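Sharing a prep table with the arm

The Wiswood kitchen moved fruit sorting to an arm in January. Hulling and checking are still done by hand, so a few habits help.

Set the bowl down before you start the run, and leave it there. If it has to move, pause first.
Keep the cloth pulled flat on top. A wrinkle can tip a shallow bowl. 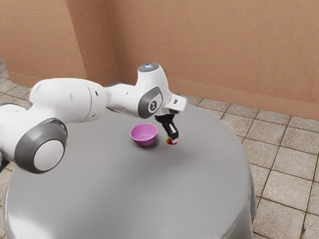 Strawberry in the gripper, bowl alongside (simulated view).

Look over the berries before they go out for picking up. Soft ones bruise in the fingers – put those aside for sauce.

Wipe the gripper every 14 trays with a damp cloth, arm paused.

Funmilayo Olaniyan used to sort all morning and now does the hulling and the order sheets. She suggests trading places at the break, as hulling is harder on the wrists.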